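Keeping the lettering legible at Clasell

Dalia Navickas has looked after the drawing archive at Clasell for 5 years. The collection covers drainage and street works in the old Saltik district and runs to 439 sheets, most of them on tracing linen. She spoke to us on 17th January about how the sheets are stored and copied.

The first task was to sort by material. "Linen and paper move differently when the air changes," she says. "If they share a folder, the paper cockles. We separated them before we wrote a single catalogue entry."

Sheets are kept flat where the drawers allow. The 71 that are too long are rolled around the outside of a wide tube, drawn side outwards, and wrapped in unbuffered tissue. Navickas prefers a wide tube to a narrow one. "A tight roll cracks the ink along the dimension lines, and those are the lines people come to read." 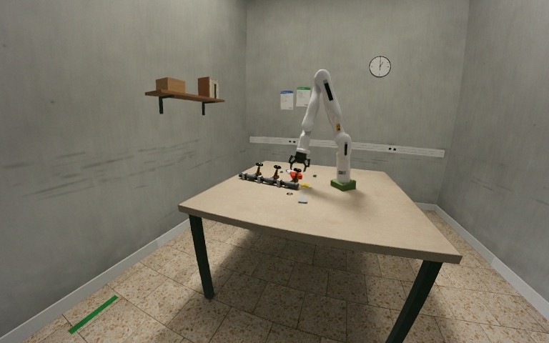 Copying and access

Each sheet is copied once, at full size, with a scale bar laid beside it. Earlier copies from the Mercado survey were made without one, and their measurements can't be relied on. "You can correct a crease by eye. You can't correct a scale you never recorded."

Catalogue entries give the street, the draughtsman's initials where present and the stated scale, usually 1:1,000. Revisions are entered as separate items, even when they are pasted over the original.

The Plurnatier bequest, which arrived unsorted, will be listed from February. Navickas expects it to be slow work, as many of the sheets have lost their title blocks. Readers may ask for copies in the meantime, but the originals stay in their drawers.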